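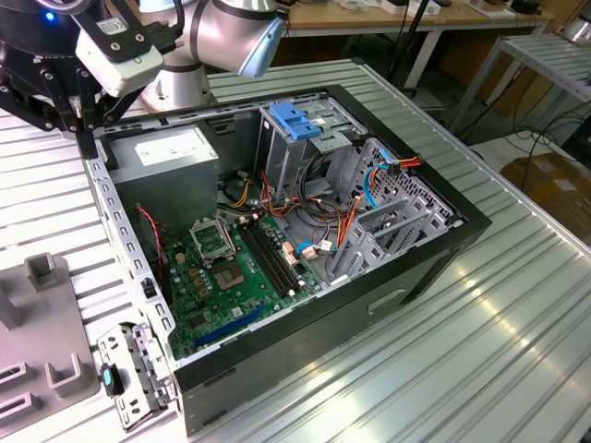

Computer tower with the side panel off and the CPU socket empty.

Bump Notes: the third trimester desk

Week 31, and Zetura has moved me to a chair with lumbar support. It supports a lumbar. Mine is further down and to the left. I've stuffed a rolled towel behind me, which works better and cost me a towel.

Several of you wrote in after the February issue asking how long you can comfortably sit at work. My midwife, Hywel James, wants me up every 20 minutes. My bladder had already settled on 11, so we consider the matter closed. When I do get up I walk the long way past the mailroom, do ten slow calf raises by the window and come back. My ankles still look like somebody else's by 4 p.m., but I can get my shoes off without a witness.

Snacks: crackers in the top drawer, almonds in the second, and the third drawer is private.

On leave paperwork, start sooner than you think. The form at Prarkness, where my sister-in-law works, runs to 11 pages and asks for her due date in four places. She gave two different answers and got a phone call. Keep a copy of everything, with the name of whoever you spoke to.

The Lusora prenatal stretch class still has room in the 10 a.m. group. It meets upstairs in room 614, and yes, the elevator is working again. Bring a mat and a pillow. Partners are welcome if they can manage the breathing part with a straight face. Mine is sitting out this round.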